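Residence Kitchen Diary, Prindmont House
Friday, morning entry
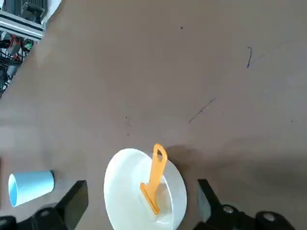 The shared table was reviewed before the breakfast period. One white bowl with an orange spatula in it and one light blue paper cup were noted for clearing. Residents are reminded that utensils go back to the drawer beside the sink, and that paper cups belong in the bin by the door.

The tabletop continues to show light scuffs and a few dark streaks. The Perkier cream cleaner was tried on one corner at 9 a.m. and the marks were still there at noon. The matter has been passed to the Sjöberg office with a request for advice on refinishing. No abrasive pads are to be used in the meantime.

Paper cups: the April delivery from Drikik was received in full, 2,000 cups in cartons of 200. Half of the order, 1,000 cups, has gone to the upper pantry. The remainder is on the lower shelf in the store room. The delivery slip is filed under number 61.

The spatulas were due for sorting this week. Those with melted or split edges will be withdrawn, and plastic ones in good order will be kept for cold mixing only. Bowls are to be stacked no more than six high.

The kitchen closes at 8 p.m. tonight for floor washing. Breakfast service tomorrow is at the usual time.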